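## 4. Rehearsing a pick before your shift

*Fig. 4-2. Gripper view in the simulator, brown-capped item held between the fingers.*

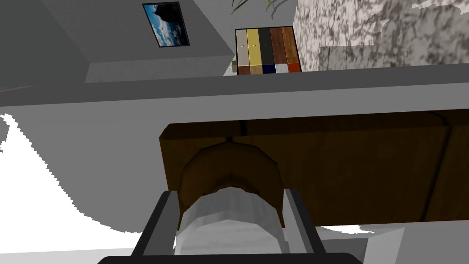 *Simulator, gripper view: capped item between the two fingers, wood panel behind.*

I'm Phong La, and I wrote this section in July 2022 after my team at Astton moved the shelf work over to Priresix. I used to put up stock by hand all day (my shoulders remember!), and now I spend most of the morning at a screen, teaching the arm how to do it. So I'll walk you through it the way I'd do it if you were sitting next to me.

1. Log in at the Plonuvow station and open job 421. If you see job 135, that's the old layout, so back out and pick again.
2. Switch to gripper view. It sits low and looks up past the fingers, and yes, it feels odd for a day or so.
3. Bring the fingers in slowly until both sides meet the item. I go for the body and stay off the cap.
4. Look past the item at whatever is behind it. Panels and counter edges are what I bump into most, and in this view they look farther away than they are.
5. Lift, hold, and press Save. I name mine with the job number and my initials.
6. Run the saved pick 2 more times before you send it to the floor.

**Note:** Round things look chunky and faceted in the simulator. Don't chase those little flat sides with the fingers, just line up on the middle of the item.

**Caution:** Saving and sending are separate buttons, but they sit side by side. Once you hit Send, the real arm is next in line, so check that the cell gate is shut and call out to whoever is working near it.

### If you get code 3004

It means the fingers closed past their limit. Open them, back up to step 3 and try a wider start. I got this one constantly in my first week!

### Your old tasks

We still do the odd-shaped stock by hand, and we still swap jobs at lunch. If a saved pick looks wrong to you, pull it. You don't need a supervisor's okay for that, and I'd much rather redo one of mine than have you stand there watching it go badly.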